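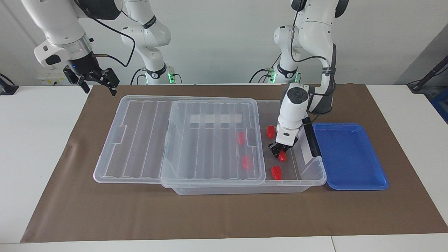

图1 透明塑料收纳箱与棕色工作垫

合租与宿舍环境下公共储物间的使用情况调查
课程项目结题报告

小组成员：Fatemeh Kermani、Vignesh Shetty、Abla Khoury、Jamshid Arabzadeh
指导教师：Wayne Hawthorne
提交日期：2022年7月12日

摘要

本项目调查了Nalorville校区Talebi宿舍楼公共储物间的使用情况。我们对储物间里的物品做了一次登记，共登记954件，发放问卷并收回有效问卷175份，另外访谈了一部分住户和楼管。调查发现，储物间空间紧张的主要原因是物品归属不清和长期不取，容积不足的影响比我们预想的小。小组随后在一间储物间试行了统一箱体、标签和到期登记的办法。试行期间物品查找时间有所缩短，但标签的维护仍然依靠个人自觉，学期末执行情况变差。报告最后给出几条建议，供宿舍管理方参考。

关键词：公共储物间；宿舍；收纳；标签；闲置物品

1 项目背景

Talebi宿舍楼每层有一间公共储物间，供本层住户存放行李箱、换季被褥、自行车配件和其他暂时用不到的东西。按照楼内规定，存放物品需要写明房号和姓名，学期结束后应当取走。规定一直贴在门后，字已经褪色，下半张被一块旧床板挡住，我们把床板挪开才看到完整的内容。

选题最初由Abla提出。去年冬天她想取出自己存放的电暖器，在三楼储物间翻了将近一个下午，最后在别人的纸箱底下找到，电源线已经被压坏。她在楼里的群里问了一句，陆续有人说遇到过类似的事。有人丢过一只锅，有人的被子受潮发霉，还有人把东西寄存以后忘了，搬到别的楼才想起来。

我们在课程开始时讨论过另外两个题目，一个是食堂排队，一个是校车时刻。食堂那边已经有别的小组在做，校车的数据我们拿不到，于是定下了储物间这个题目。项目从二月开始，到学期末结束。

2 研究问题

开题时我们列了比较多的问题，中期检查时Hawthorne老师认为范围太大，要求删减。最后保留的问题如下。

第一，储物间里存放的主要是什么东西，其中多少能找到主人。
第二，住户对储物间的不满集中在哪些方面。
第三，在不增加面积的前提下，简单的箱体和标签管理能不能改善使用情况。

原来还打算比较男女住户的差别以及不同年级的差别，因为登记时很多物品找不到主人，样本不够，这部分没有做。

3 相关资料

关于宿舍储物的专门研究不多，我们查到的资料大部分讲的是家庭收纳和小型仓库管理。两类资料对我们都有一些用处，也都有不合适的地方。

家庭收纳类的书一般假定所有东西属于同一家人，决定扔或者留都比较容易。公共储物间没有这个条件，任何一件东西都要先弄清楚是谁的。仓库管理的资料讲得比较多的是分区、编号和先进先出。分区和编号我们借用了，先进先出在宿舍里用不上，住户取东西的顺序和存入顺序没有什么关系，主要看天气和假期。

另外有几篇讲公共空间管理的文章，讨论的是共用厨房和共用洗衣房。其中提到，规则如果只写在墙上而没有人定期检查，遵守的人会越来越少。我们后来的试行也出现了类似的情况，在第6节会写到。

4 调查方法

4.1 物品登记

登记工作由Vignesh和Jamshid负责，Fatemeh负责录入。我们按楼层逐间登记，每件物品记下大致类别、外包装、有没有姓名或房号、摆放位置。成套的东西按一件计算，例如一个装满书的纸箱算一件，不拆开清点。没有封口的袋子只从外面看，不翻动里面的物品。

录入用的是Adance表格软件，学校机房里装的就是这个。一开始每个人自己建表，合并时发现类别名称对不上，“被褥”“床品”“棉被”各写各的，花了两个晚上统一。以后做同类登记，建议先把类别定好再开始。

登记前我们在每层贴了通知，说明时间和目的。有两位住户不同意别人查看自己的东西，我们把他们的物品单独划出来，没有计入总数。

4.2 问卷

问卷有纸质和网络两种，内容一样，题目包括使用频率、存放物品的种类、有没有丢失或损坏的经历、对现有规定的了解程度，以及对改进办法的意见。最后一题是开放题，可以不填。纸质问卷放在一楼楼管室门口，回收箱用的是一个鞋盒。去掉没填完的和重复提交的，有效问卷175份。

问卷第四题设计得不好。原题是“你是否知道储物间的规定”，很多人填了“知道”，但在访谈里又说不出规定的内容。应该改成让填写者选出规定中有的条目，这样能看出是不是真的知道。发现问题时问卷已经发出去了，没有再改。

4.3 访谈

访谈由Abla主持，一般在公共厨房进行，时间不长。受访者包括刚入住的新生、住了几年的研究生，还有两位楼管。访谈没有录音，由另一名成员做笔记，当天整理。有的受访者希望不写姓名，所以报告中一律不写房号和姓名。

5 调查结果

5.1 物品构成

在登记的954件物品中，数量最多的是行李箱和装有衣物被褥的袋子，两者加起来超过一半。其次是纸箱，里面大多是书和讲义。再往后是小家电、体育用品、厨具和自行车零件。还有一些不好归类的东西，比如一块画框、几捆窗帘杆、一个没有底座的落地灯。

按楼层看，三楼和五楼最满，底层最空。底层储物间靠近后门，潮气重，住户不太愿意用。五楼住的研究生多，住的时间长，东西也积得久。

写了房号和姓名的物品不到三分之一。还有一部分只写了名字没有房号，或者只写了房号，而该房间已经换过住户。我们把这些信息和楼管的入住名单对照，能找到主人的又多了一些，剩下的仍然无法确认。

外包装方面，纸箱和编织袋最常见，其次是不透明的塑料箱。纸箱的问题是受潮以后变软，放在最下层的容易塌，我们在三楼看到一摞纸箱已经向过道倾斜，登记时先把它们搬了下来。编织袋不能叠放，放在架子上又经常滑下来，很多就堆在门口。

5.2 住户意见

问卷中，不满意的原因选得最多的是“找东西困难”，其次是“别人的东西长期占地方”，再次是“担心丢失或损坏”。选“面积太小”的排在第四。这个结果和我们开题时的预想不同，当时我们认为面积会排第一。

开放题的回答差别很大。有人希望装摄像头，有人明确反对。有人建议收费，理由是收费以后大家就不会乱放。有人写了一整页关于自行车应该放哪里的意见，和储物间没有直接关系，我们转给了楼管。

多位受访者提到，他们自己也有东西放在里面没取，原因大多是搬动麻烦，或者已经记不清放了什么。一位研究生说，他有一个箱子从入学起就没有打开过，猜里面是课本。

两位楼管的说法比较一致。他们每年暑假会清一次，但是不敢扔没有名字的东西，怕主人回来找。结果是清出来的东西换一个角落接着放。其中一位楼管保留着一本手写的登记簿，早些年有人登记，最近几年的页面基本是空的。

5.3 空间利用

我们量了各层储物间的尺寸，估算了货架和地面的占用情况。地面几乎都被占用，过道只剩一人宽，而货架上层空着的地方不少。原因是上层比较高，没有梯子，放重物不方便，住户进门后一般就近放下。五楼原来有一把折梯，后来被借走没有归还。

货架的层距也不合适。现在的层距是按档案盒设计的，行李箱立着放不进去，只能横放，浪费了一部分深度。调整层板需要松开两侧的螺丝，工具不复杂，但需要先把架子清空。

6 试行方案

6.1 方案内容

小组向学院的学生项目基金申请到3000元，用来在三楼储物间试行一套简单的管理办法。选三楼的原因是问题集中，而且Abla和Jamshid都住在三楼，照看方便。

采购的主要支出是60个收纳箱，从校外的Levham杂货店订购，分批送到。箱子选用带盖的透明塑料箱，大小统一，方便叠放，也能从外面看到大致装了什么。其余的钱买了标签纸、油性笔、一把新折梯和几卷胶带。

小件物品在箱子里容易混在一起，瓶盖、螺丝、充电头这类东西尤其如此。我们建议住户在箱内再放一层托盘或小盒，把零碎的东西分开，盖子不必全部打开就能拿到靠边的部分。
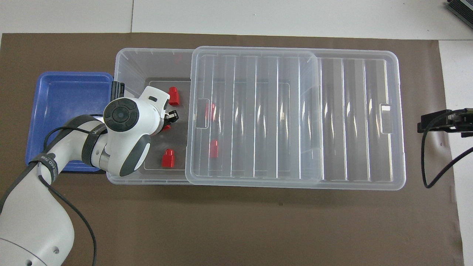
标签的写法统一为三行，依次是房号、姓名和预计取走的月份。标签贴在短边一侧，这样箱子推进货架以后仍然朝外。一开始我们把标签贴在盖子上，后来发现箱子叠起来以后看不到，盖子之间也容易换错，就全部改贴到箱体上。

货架按区域划分，靠门的一侧放常用物品，里侧放换季物品，最上层只放轻的东西。行李箱单独放在窗下，按房号排列。过道用胶带在地面贴了线，线内不放东西。

登记采用一张挂在门后的表，存入时写一行，取走时划掉。我们考虑过做成网页登记，Vignesh也写了一个初版，但是储物间里手机信号不好，最后没有使用。

6.2 实施过程

布置用了一个周末。住户自愿参加，愿意换箱的可以领一个收纳箱，把原来纸箱或袋子里的东西转过去。大部分箱子在头两天领完，剩下的几天后也有人来拿。有几位住户的东西太大，放不进箱子，仍然用原来的包装，只贴标签。

转移的过程中，有不少人当场决定扔掉一部分东西。我们没有提前准备，垃圾袋很快用完，后来向楼管借了一辆推车才运完。还能用的小家电和厨具放在一楼大厅，谁需要谁拿，过了一周还没人拿的送到了学校的旧物交换点。

暂时找不到主人的物品集中在里侧一个角落，拍照后把清单贴在电梯口，写明保留到学期末。清单贴出后有人来认领，其中包括一个已经毕业的住户，托同学带走了一床被子和一套画具。

6.3 效果

我们在试行前后各做了一次查找测试。请住户到储物间取出自己指定的一件物品，由组员在门外计时。试行后的平均时间明显比试行前短，特别是以前用纸箱的住户。需要说明的是，参加第二次测试的人里有一部分也参加过第一次，可能因为熟悉位置而变快，所以这个结果只能作为参考。

过道在试行后的前几周保持得比较好，后来开始有人把东西放在线内，多数是快递箱和雨伞。组员看到后会把东西移开并在群里提醒，提醒之后能好几天。

标签的情况比过道差。期中以后新存入的物品有相当一部分没有写预计取走的月份，门后的登记表也经常漏记。问起来，多数人说是急着走，或者笔找不到了。我们把笔用绳子系在门把手上，笔不再丢失，漏记仍然存在。

收纳箱本身使用正常，没有收到大量破损的反映。有两位住户提出箱盖扣得太紧，也有人觉得透明箱子会让别人看到自己的东西，希望能在里面垫一层布。我们认为垫布没有问题，只要外侧标签写清楚就可以。

7 讨论

从调查和试行的情况看，三楼储物间的面积基本够用，前提是不再存放无主物品，并且货架上层能够利用起来。其他楼层没有试行，不能直接得出同样的结论，五楼的情况可能更复杂。

统一箱体的作用主要在叠放和辨认两个方面，费用也不算高。但是箱子由谁保管、毕业后归谁，我们事先没有想清楚。试行时的说法是“领用后归楼层”，已经有住户把箱子带回房间放零食。如果推广，应该在箱体上编号，并和入住手续放在一起办理。

到期登记的效果不理想。小组内部对此有不同看法，Fatemeh认为应该由楼管每月检查一次，Jamshid认为楼管的工作已经很多，不如把检查放在学期中和学期末各一次。我们没有条件分别验证，两种意见都写在这里。

收费的办法没有试。问卷中赞成和反对的人数接近，反对的人担心收费以后会有人把东西堆到走廊里，那样对消防不利。

8 不足

问卷的发放范围偏向经常经过一楼大厅的住户，从后门进出的人可能没有看到。试行时间只有半个学期，没有经过暑假，而暑假前后恰好是存取最集中的时候。物品登记中，封口的箱子没有打开，类别多数是根据外观和文字判断的，会有误差。

查找测试没有设对照楼层。原来打算用四楼做对照，四楼在同一时期更换了门锁，储物间关了一段时间，只好放弃。

9 建议

建议管理方在暑假清理时对无主物品采用公示加保留期限的办法，公示内容附照片，期限写明。

建议把储物规定印在入住须知里，门后的那一份重新打印，贴在不会被遮挡的位置。

建议各层配一把折梯，固定存放在储物间内，并请维修人员调整三楼和五楼货架的层距。

底层储物间的潮气问题需要先处理，在此之前不适合存放被褥和书籍。

试行中使用的登记表和标签样式附在报告后面，其他楼层需要时可以直接复印。

10 分工

Fatemeh Kermani：数据录入与整理，报告第5节。
Vignesh Shetty：物品登记，尺寸测量，网页登记初版。
Abla Khoury：访谈，与楼管联系，报告第1节、第6节和第7节。
Jamshid Arabzadeh：物品登记，采购与报销，标签样式，其余各节。

致谢

感谢Wayne Hawthorne老师在中期检查和结题阶段提出的修改意见，感谢两位楼管借给我们推车和登记簿，感谢三楼住户配合搬运和测试。

附录A 物品登记表样式
附录B 问卷题目
附录C 标签样式与货架分区示意
附录D 经费支出明细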